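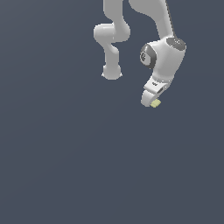
By the Home & Work desk
Staff writer, Relcombe Magazine

The first thing most people notice when they start working from a spare bedroom is their neck. The second is the noise. Light comes a long way down the list, and by the time they think about it they have usually bought a second desk lamp and pointed it at the wall.

I spent part of last winter visiting people who work at home, mostly in small rooms that were built for something else. One was a box room over a garage. Another was half of a landing, with a bookcase for a wall. I wanted to know how they had lit these places and what they would change.

The short answer is that almost everyone relies on a single ceiling fixture and dislikes it. A light in the middle of the ceiling is good for finding your shoes. Sit at a desk against the wall and the light is behind you, so your head and shoulders throw a shadow over whatever you are reading. People make up for it by turning the screen brighter, and by four in the afternoon their eyes are sore.

An electrician who has worked in the area for years told me the fix is often cheap. He moves the desk. Turned sideways to the window, it gets daylight across the surface without glare on the screen. If the room is too narrow for that, a lamp on the side opposite the writing hand does much the same job after dark.

Bulbs cause more confusion than they should. The numbers on the box cover brightness and color, and people mix them up. Brightness is given in lumens. A reading lamp of 400 lumens is enough for paper and a keyboard. For a whole room, 2000 lumens spread over several lamps is more pleasant than the same amount from one. Color is a separate figure, and a lower one means a warmer, yellower light. Most of the people I met had bought the coldest bulbs in the store because they looked businesslike, and then stopped using the room in the evening.

Tamura, a small store that sells secondhand office furniture, keeps a shelf of old clamp lamps near the door. They go fast in October, when the evenings close in. The heavy ones with a spring arm sell first. Check the cord before you pay – replacing one costs more than the lamp in some cases – and make sure the joint holds when you let go of it.

Paint matters too, and it is slower work. The woman on the landing had covered her bookcase wall in a dark green she loved and could not see to type. She repainted only the part behind the desk, in a flat off-white, and left the rest. It took a weekend with two coats, and she says she would have done the ceiling as well if she had owned a taller ladder.

The garage room had the worst light of all, with one small window facing north. Its owner spent $220 on two floor lamps and a timer. The timer brings them up at seven in the morning, before he comes upstairs with his coffee. He still wants a bigger window, and has a quote for one pinned above the desk.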